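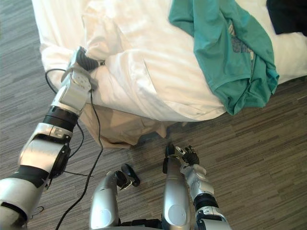
Fovisora Greifplanung für Textilien
Software-Modul für zweiarmige Roboter

Übersicht | Funktionen | Voraussetzungen | Lizenz | Unterlagen

Stoff ist für die Greifplanung ein undankbares Material. Eine Bettdecke hat keine feste Form, kein CAD-Modell und nach jeder Berührung eine andere Oberfläche. Wir führen Fovisora seit November im Programm und haben das Modul vorher selbst betrieben. Auf dieser Seite steht, was es nach unserer Erfahrung leistet und wo wir den Angaben des Herstellers Tamolell nicht ganz folgen.

Funktionen

Faltensuche: Das Modul wertet das Tiefenbild der Kopfkamera aus und schlägt Falten vor, an denen sich ein Stoff fassen lässt. Jeder Vorschlag trägt einen Konfidenzwert. Auf diesen Wert würden wir uns nicht verlassen, er fällt bei hellem Bettzeug durchweg zu optimistisch aus.

Trennung von Lagen: Decke, Überwurf, Bettrock und herumliegende Kleidung werden als getrennte Flächen geführt. Bei deutlichem Farbunterschied klappt das ordentlich. Weiß auf Weiß bleibt Glückssache.

Zweiarmplanung: Beide Arme werden gemeinsam geplant, Selbstkollisionen eingeschlossen. Lose Kabel kennt das Kollisionsmodell nicht. Wer mit Kabelschlaufen am Boden arbeitet, muss Sperrzonen von Hand anlegen.

Handgelenkansicht: Im Nahbereich kann auf die Kameras am Handgelenk umgeschaltet werden. Dort verdecken die eigenen Finger oft einen guten Teil des Bildes. Das Modul maskiert sie anhand der Gelenkstellungen, und die Maske ist nur so gut wie die Kalibrierung.
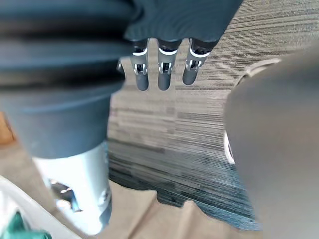
Blick aus einer Handgelenkkamera: unscharf rechts ein naher Finger, oben in der Mitte drei Finger einer Hand, dahinter gestreifter Teppich.

Gemusterte Böden

Ein Punkt, der im Datenblatt fehlt: Fein gestreifter Teppich hat uns in der Voreinstellung falsche Faltenkanten geliefert. Parvaneh Khosravi hat dafür einen Filter geschrieben, der bei uns als Zusatzpaket Mkhize beiliegt. Von 37 Fehlgriffen in unserer Versuchsreihe gingen 9 auf den Boden zurück, der Rest verteilt sich auf zu flache Falten und schlechte Kalibrierung. Eine Statistik ist das nicht, eher ein Hinweis, wo man zuerst suchen sollte.

Was das Modul nicht kann

Betten machen. Tamolell wirbt mit »autonomer Haushaltsführung« - geliefert wird ein Greifplaner. Die Reihenfolge der Handgriffe, das Glattziehen und die Entscheidung, wann ein Bett fertig ist, müssen aus einer eigenen Ablaufsteuerung kommen. Eine Anbindung an Findow ist vorhanden, die Dokumentation dazu ist dünn.

Voraussetzungen

Zwei Arme mit Positionsregelung, Tiefenkamera am Kopf
Handgelenkkameras optional, für den Nahbereich empfohlen
Rechner mit dedizierter Grafikkarte
Kalibrierung aller Kameras nach jedem Handwechsel

Lizenz

Die Lizenz gilt pro Roboter und enthält 2 Arbeitsplätze für die Simulation. Eine Testlizenz gibt es auf Anfrage. Wir raten dringend dazu, sie mit den eigenen Textilien auszuprobieren, die Demodaten des Herstellers sind sehr freundlich ausgewählt.

Beratung: Annelies Mösli
Technische Fragen und Kalibrierung: Ardalan Talebi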